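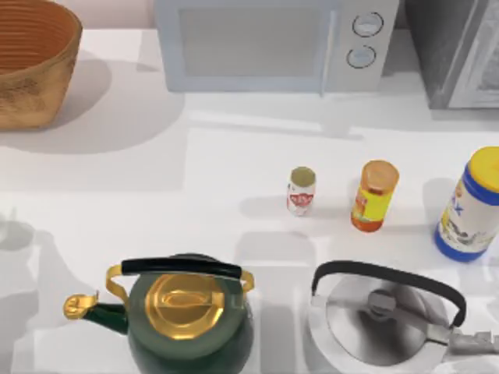
The Dernavow works at Pralthorpe opens to visitors twice a year, and the July session covered the full line from clay preparation to glaze firing. Our group was led by Mieke Visser, who runs the kiln hall.

Clay arrives as a dry blend and is mixed to a slip, sieved, then pressed in plates at 800 kPa. The filter cakes go through a de-airing pug mill and are left for 30 hours before forming. Bowls are made on roller heads; the larger planters are still thrown by hand in a side shop run by Milan Declercq. 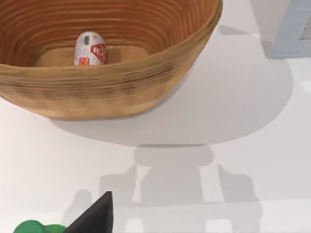 Drying is the slow stage. The chambers hold 788 pieces each, and humidity is lowered in steps to keep rims from pulling away from the thicker bases. Visser put most of their scrap down to this stage – firing losses are minor by comparison.

The tunnel kiln was built by Timmermans and is gas fired. The cars are pushed at fixed intervals, and exhaust heat at 200 °C is ducted back to the dryers. We could not enter the glaze room, where a spray booth was being relined.

Questions ran until 4 p.m., mostly on glaze fit. Su-chen Tsao has the handout with the firing curves. The seconds shop is by the east gate and takes cards only.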